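Subject: Re: [stores-data] Location codes: check digit or no check digit?
From: Birutė Grīnberga
To: stores-data list
Date: Tuesday, 16:42

On Tuesday morning the Rimkutė stores desk wrote:

> We are moving from Prokis to Zarkow before December and have to
> decide what to do with our location codes. At present they are
> aisle-bay-level-position, e.g. 04-12-C-3, with no check digit.
> Pickers key them by hand when the scanner battery goes. Two questions:
>
> 1. Is it worth adding a check digit at migration, given that every
> label would need reprinting?
>
> 2. How do people code totes that live on the floor and have no
> fixed position? Ours are all "FLOOR", which was fine when we had
> three of them.

On 1: yes, but keep it out of the stored code.

We made the same move from Prokis and got this wrong the first time. We had 1,468 locations in the old system. The first plan was to append the check digit to each code and import the longer string as the key. That broke every open order that pointed at the old string, and we rolled back the same afternoon. On the second attempt we left the key alone and stored the digit in a separate field. The label shows both, with the digit set apart by a space. The entry screen asks for both and compares them before it looks anything up.

For the digit itself we use a weighted sum, modulo 11, with letters converted by position (A = 1, B = 2 and so on). Any code that gives a remainder of 10 is not issued. A plain modulo 10 sum without weights will not catch two swapped characters, and swapped bay numbers were our most common keying error. If your codes are all digits apart from the level, convert the level first and use one set of weights throughout. We started with two sets, one for each half, and it made the label template needlessly hard to maintain.

Strip the hyphens before you calculate. Prokis exports them, Zarkow drops them on import unless the field is set to text, and leading zeros go the same way. We found 164 codes where the leading zero had been lost years ago in someone's spreadsheet and the label on the shelf no longer agreed with the record. Run that comparison before you print anything.

On 2: we stopped treating floor totes as locations. The tote gets its own number, with a T prefix, and that number is a container. The container has a parent, which is the aisle it stands in. Moving the tote changes one record, and the contents follow.

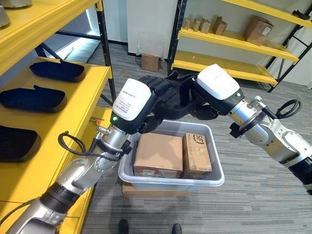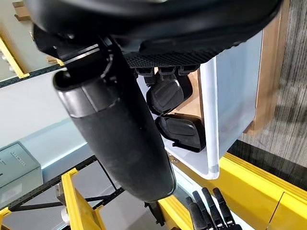

First: floor tote between the yellow shelving, with two cardboard boxes inside. Second: close up, at the rim of a bin.

A box inside a tote is the awkward case. If the box has its own stock number you now have a container in a container, and Zarkow's standard stock report only looks down one level. You can either write your own report or forbid nesting. We wrote the report. It walks up the parent chain until it reaches something of type AISLE and stops with an error after five steps, which is how we found a tote that had been recorded as its own parent.

Three settings to check:

MaxDepth defaults to 2 on a new installation. Set it before the import. Changing it afterwards rebuilds the index and locks the table while it does so.

Parent is allowed to be blank. We made it compulsory and created a dummy parent called UNPLACED, so that anything in limbo shows up on a report.

Container numbers are reused by default once a container is closed. Turn this off or your movement history will show two different totes as one.

On labels: the Hometti template that goes round with the migration pack prints the code in a narrow face in which 8 and B are hard to tell apart at arm's length. We changed the font and made the check digit larger than the code. We also skip I, O and S in level letters, although with levels you will probably never get that far up.

We relabelled 396 locations in the first pass, one aisle at a time, and ran old and new labels side by side – old on the left upright, new on the beam – until the cycle count for that aisle had been closed. I would not try to do the whole store over a weekend. A half-labelled aisle is worse than an unlabelled one for the night shift.

One thing I have not solved is returns. A returned item goes into whichever tote is nearest, and the screen offers the last tote used by that login, which is often wrong on a shared terminal. If anyone has found a way to blank that default in Zarkow without editing the form, I would like to see it.

I can send the comparison query and the parent-chain report off list. Both are plain SQL and assume the standard table names.

Birutė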